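## 4. Steaming buns

This section covers cooking and serving plain buns in the Drotard electric steamer pot. For vegetables and fish, see section 5. Read the cautions in section 1 before using the pot for the first time.

### 4.1 Before you start

1. Set the pot on a flat, stable table. Leave free space on both sides for the lid and a plate.
2. Fill the pot with cold water up to the lower mark. Do not go above the upper mark, or boiling water will reach the basket floor.
3. Seat the steel basket on the base and turn it gently until it sits level.
4. Place the buns in the basket with a gap between them. Four is a good load for round buns – one at the back, one at the front and one on each side.
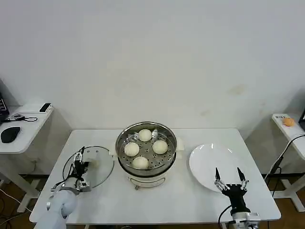
*Page last changed: May 25, 2022*

**Note:** Buns swell as they cook. If yours are large, steam them in two batches.

**Note:** Bun papers can be used under sticky dough. Cut them small enough to leave most of the holes open. Lokel liners made for the older 2019 basket are too wide and should be trimmed.

### 4.2 Steaming

1. Put the lid on and check that it sits evenly on the rim.
2. Plug in the pot and turn the control to the steam setting.
3. Start timing when steam first shows under the glass. Follow the time given in your recipe, and keep the lid on until it is up.
4. Turn the control to off and unplug the pot. Wait 2 minutes before opening.

**Caution:** Steam can burn. Tilt the lid away from your face and hold it only by the handle.

### 4.3 Taking the buns out

1. Lay the lid flat on the table, well back from the edge.
2. Put a large plate next to the pot, on the side of the hand you serve with.
3. Lift the buns out one at a time with tongs. Grip them low and do not squeeze – the skin tears easily while it is hot. 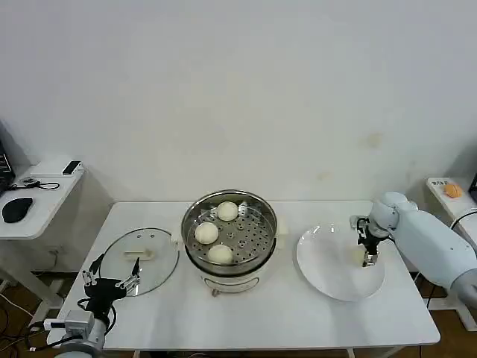 Drotard Steamer Guide, p. 12

4. Set the buns on the plate without letting them touch.
5. Leave the basket in place until the base has cooled.

**Caution:** Do not pour cold water on a hot glass lid. The glass may crack.

### 4.4 Reheating

Cooked buns from the refrigerator can go straight into the basket. Frozen buns need a longer time. Add water before each new batch, and never run the pot dry.

If the tabletop marks easily, a sheet of paper under the pot will catch drips. Keep it flat and clear of the control knob.
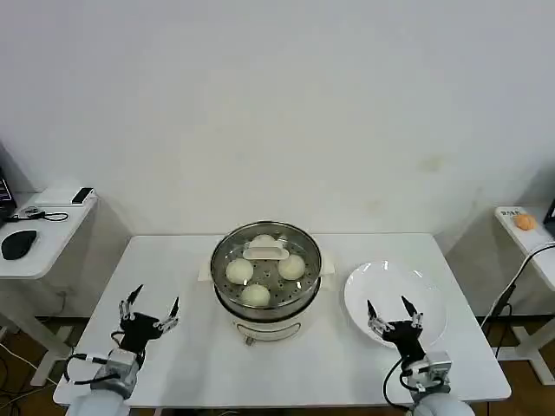 *Fig. 4-3. Buns in the basket, serving plate at right.*

To order a spare basket or lid, quote part number 3812. For cleaning, go to section 6.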